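Twelve Years of Pretend Soup

The woman who designs play kitchens for Alell has very firm feelings about faucets. We had been talking for maybe five minutes, in the front room of her workshop in Cevutmont, when she got up to fetch a box of them and tipped it out onto the table between our coffee cups.

"Kids go to the faucet first," she said. "Always, always the faucet! You can put in the most beautiful oven in the world and they will walk right past it to wash their hands in water that isn't there."

She asked me not to use her name, on the grounds that four people make these kitchens and she only happens to be the one who likes talking. She does like talking. I had planned on an hour and stayed until it was getting dark, and I would have stayed longer if there hadn't been a train.

She started out fitting real kitchens, the full-size kind, and spent most of her twenties on her back under other people's sinks. Then her niece turned three and wanted a stove. The first one was a nightstand with a shelf on top and two circles painted on. "It was terrible. It leaned. She played with it until she was eight." The niece is in high school now, and the nightstand is back at the workshop, holding sandpaper.

The kitchens have come a long way from the nightstand, though you can still see the kitchen fitter in them. She talks about where a cook stands, how far it is from the stove to the sink, whether you bump your elbow. Everything is laid out for somebody the height of a yardstick, and she still wants it to work.

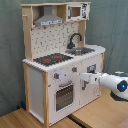 "A hood changes everything," she told me. "Without a hood it's a cabinet with burners on it. Put a hood up there and suddenly it's a room, you're in the kitchen, you're making dinner." She fought for the hood on the earliest models, when it would have been cheaper to leave the whole top off. The microwave was a harder sell, and the person she had to sell it to was herself. She doesn't own one. But she kept visiting preschools and watching children open and shut any door they could find, then announce that it was beeping, so in it went.

Knobs come up a lot too. Her rule is that a small hand should be able to find one without looking, and that they don't all have to be the same size. I asked if the children care which knob belongs to what. "Oh, they have systems," she said. "I had a boy explain to me that one was for hot, one was for loud, and one was for when the dog comes in."

The catalog number for the first kitchen they sold outside town was 748, which she remembers because she painted it on the back panel herself and got the 7 backward. It went to a preschool called Plemon, and it is still there. She drives over on a Tuesday every so often to tighten the handles and, I suspect, to eat lunch. On her last visit she was served a soup made of 30 wooden beads and a sock. "You have to finish it," she said. "They watch you."

I wanted to know about white, since so many of the play kitchens I grew up with were bright red or pink. She laughed and said she gets that question from grandparents. Her feeling is that the food brings the color. Once there's a felt tomato on the counter and a couple of plastic eggs in the sink, a plain front looks busy enough, and light wood gets nicer as it gets handled. She also admitted that white is easy to touch up, and that she keeps a small jar of paint in her car.

The fabrics in the workshop, the aprons and potholders and the little quilted mitts, are sewn at Ertürk, a shop two doors down. They made 192 mitts last winter and ran out in January. I tried one on and got it over three fingers.

By the end of the year before last they had built 2,266 kitchens, a figure she had to look up in a spiral notebook hanging from a nail. I asked if she had a favorite, and she went quiet for the first time all afternoon.

"There was one that came back for a new oven door," she said finally. "And when I took the old one off there was a birthday card inside, baked, I guess. With a drawing of a cake. I put it back in with the new door. I hope they found it."

Next on her list is a dish rack. She has made several so far and doesn't like any of them. The slots are too narrow for the plates, or they're fine for the plates and the cups roll out the side. She showed me the latest and asked what I thought, and I said it looked great to me, and she put a plate in it and the whole thing tipped over.

"See?" she said, delighted. "Still leans."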